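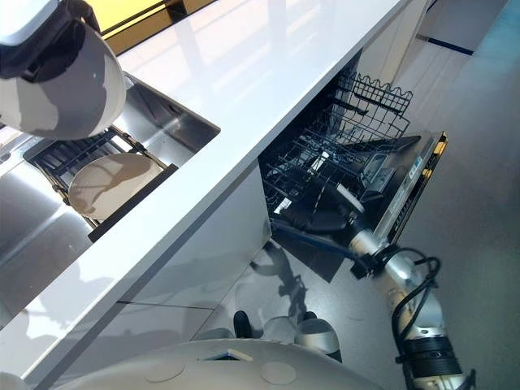 Menham Robotics Club: Working at the Dishwasher

Home | Projects | Members | Contact

Nia Foulkes leads the household task group at Menham. Her students are training a two-armed robot to work at a dishwasher with black wire racks. "Plates are fairly easy - the lower rack is where we lose time," she said. "The arm has to come in at an angle and stay clear of the tines."

The group has logged 724 attempts, nearly 600 of them since January. Darius Munteanu, who writes the grasp code, limits arm speed near the open door. "We run 50 trials per setting, then change one parameter," he said. Dark items on dark wire remain his main perception problem. Glassware is scheduled next.

Contact: Menham Robotics Club | Back to top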